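Flallevora Handling Project
Progress report to the Masodholm Fund: demonstration day at Lorusdale

The second reporting period closed with the demonstration day required under the grant agreement. It was held on a Saturday in May at the Lorusdale workshop and was attended by 28 visitors, including Spyros Bakalis on behalf of the Fund. Nimal Kumarasinghe led the sessions.

Visitors were shown how handling tasks are performed with a pair of hand-held grippers at a small table. The task chosen for the day used a shoe insole and a black wire rack. Guests were then invited to try the grippers themselves.

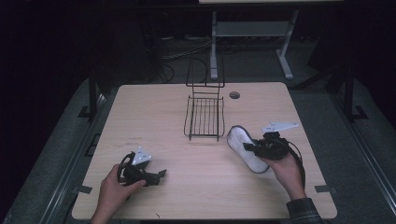 Attendance was higher than planned, and the afternoon session was extended by one hour to give every guest a turn. Several visitors asked for a shorter briefing and more time at the table. Both requests will be met at the next event.

Recording continues under the Hao work package. To date, 217 demonstrations have been accepted against a target of 1000. The shortfall reflects the late delivery of 2 replacement cables, and the schedule has been revised accordingly. No change to the approved budget is requested.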